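Workshop tips: swapping the chip in an old desktop

Quick page, typed between jobs. Old office tower, new-to-you processor, one evening. Same steps for most of them.

Before you open anything. Power off, cord out, hold the power button down 6 seconds. Touch bare metal on the case. Side panel off, tower flat on the bench, good light. Screws in a jar lid, not on the floor (ask me how I know).

Hold the chip by its edges. Always. Never the underside, never a thumb across the contacts. And know where you're setting it down before you pick it up.

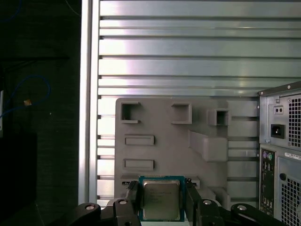

Same goes for the old one coming out. Straight into a plastic clamshell or an anti-static bag, label on it. We keep ours in a Flondley drawer unit with the RAM.

Dust next. Canned air, short bursts, and hold the fan blades still with a finger while you blow. Soft brush round the capacitors. Go easy on the cables, old plastic clips snap. If a cable lies across your work move it now, not with a chip in your hand.
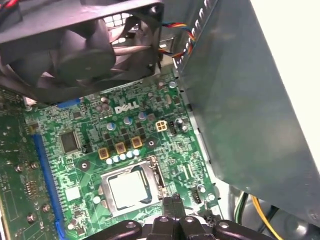

Case fan, drive bay and the Dell board under them.

Old thermal paste: coffee filter and rubbing alcohol. Paper towel leaves fluff. Keep going til the filter comes away clean, 3 filters is normal for a crusty one. Let it dry. We use Tenovau paste, any decent one is fine. Pea size blob.

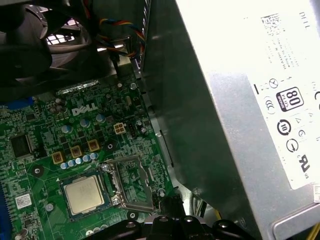
Lever first, then the bracket, then the chip. People yank the bracket with the lever still hooked and bend it. Swing it all the way up so it stays out of your way, like the silver one here next to the processor. Then check the little triangle on the chip corner against the mark on the socket. Drop it in level. No pushing, no wiggling. If it doesnt sit flat, lift it straight out and look again.

Bracket down, lever down. The lever takes some force, thats normal.

Bent pins? Stop. Magnifier, mechanical pencil with no lead in it, patience. Or bring it in on repair night and Asabe Yusuf will take a look.

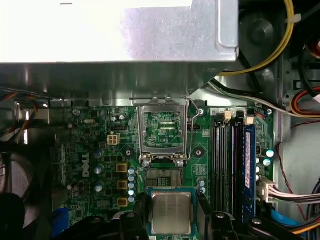 Urnus Repair Club / Computer Bench

Last bits. Cooler screws go in crosswise, few turns each, dont crank one down all the way first. Fan plug back on the board, easy to forget. Boot with the side panel off and watch the fan spin up before you close the case.

No picture on the screen? Reseat the RAM, then check the CPU power plug. Still nothing, check the board's supported chip list, you may need a BIOS update with the old chip back in.

Updated 10 June 2018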